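Paper cups and the mixed-fiber stream: what changes at the Drorkevgate transfer station

From 17th October the Drorkevgate transfer station will accept lined paper cups in the mixed-fiber stream. Until now they went to residual waste along with greasy pizza boxes and wax-coated produce cartons. The change applies to household drop-off and to the office collection routes. It does not apply to the school routes, which are on a separate contract that runs through February.

A standard hot-drink cup is paperboard with a thin plastic lining bonded to the inner face. The lining keeps liquid out of the board and also seals the side seam. In an ordinary newsprint pulper the board on the outer side breaks down quickly, but the lined face sheds water and comes out in flakes with fiber still attached. Those flakes clog the coarse screen. Our previous mill rejected any bale in which cups were visible at the surface.

The Seidel mill runs a drum pulper with a longer residence time and a second screening step. Film is pulled off as a wet reject, pressed and sent for energy recovery. Fiber goes on to tissue and tube stock. Seidel has set a limit of 22 kilograms of lined board per 1000 kilograms of mixed fiber, measured by hand sort on a sample from each load. Loads over the limit are downgraded one price band and are not returned.

The trial loads were sorted by Vasilică Oprea and the morning crew on line 2. Of the loads sampled, most were well under the limit. The two that exceeded it came from the same office route, where cups had been collected in separate bags and tipped together at the end of the run. Drivers on that route now spread the bags across the load.

The main quality problem was moisture. Cups nested with liquid inside them stay wet for days, and the moisture reading on a bale is taken at the core. A bale above the moisture threshold is paid at dry-equivalent weight, so the station carries the cost of hauling water. Please empty cups completely and leave them unstacked. Rinsing is not required for coffee or tea. Cups that held soup or ice cream should get a quick rinse.

Printed cups are accepted. Seidel's de-inking loop handles the water-based inks used on most of them, and color has no effect on the grade.
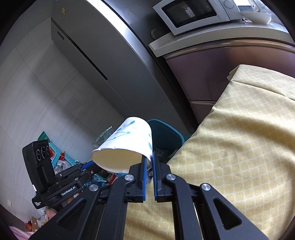
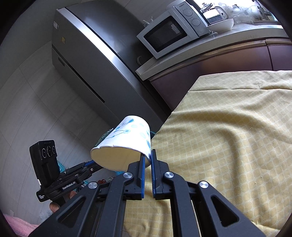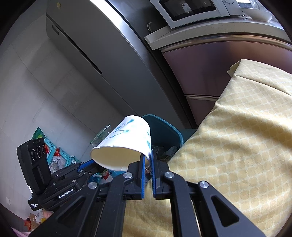 White cup with a blue and teal print.

Lids and stirrers remain excluded. Plastic lids go in rigid plastics if they carry a resin code and in residual if they do not. Cardboard sleeves are unlined and may be left on. Foam cups are still residual, as are cups with a foil layer.

Compostable cups are a separate question. The Flikley composting site takes them only from event organizers with a booking, and the mill treats them as lined board under the same limit. If you cannot tell which kind you have, put it in mixed fiber.

Container labels are being replaced this month. The old Silum bins with the narrow slot will stay in use for paper only, as cups jam in the slot. Sites that need a round-opening lid can order one from the station office under part number 414.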